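Florton Bangera Two-Finger Gripper Kit
Tabletop arm attachment for light household handling
Item 1548 | Page updated 4/23/26

The question we get most is whether an arm with a Bangera on it can do chores yet. Some of them, yes, and more than it could in February! It folds dish towels, loads a cutlery tray, and puts caps back on jars with very little fuss. The newest job on our list is flower arranging, and we're a bit in love with it, because stems are hard work for a machine. They're thin, they tangle, and they bend the moment you squeeze too much.

We use artificial flowers for this. They can be laid out again as often as you like, and a fuzzy stem gives the fingers something to hold. The job is simple to say: pick up one spray from the table, leave its neighbors where they are, and stand it in a vase.

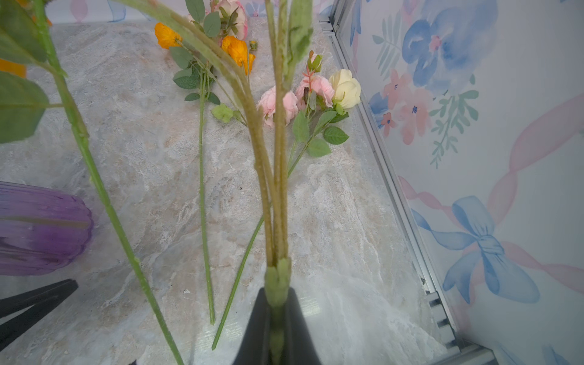
Dodberg wrote to us after trying the same job in its own workshop, and said that picking up was the easy half. The trouble started at the neck of the vase, where leaves caught on the rim and the arm kept pushing when a person would have given the stem a little twist. Would the new firmware help with that?

Partly. Release 16 adds a soft-push setting, so the arm backs off and tries again at a new angle. In our last run of 100 tries with single stems, 81 isn't a number we'd dare promise for your flowers - vase width matters a great deal - but narrow necks are still the weak spot, and full bouquets still need a person to finish them.

What's in the kit
Gripper body with two black fingers
Wrist camera and bracket
Spare finger pads, one pair
Cable and mounting screws
Plodley task library (towels, cutlery, jars, stems)

Weight with camera: 268 g
Fits: Florton tabletop arms, all current models
Not suited to: wet dishes, knives, anything hot

Task library updates are free and install from the arm's settings menu. Restart the arm once the download is done.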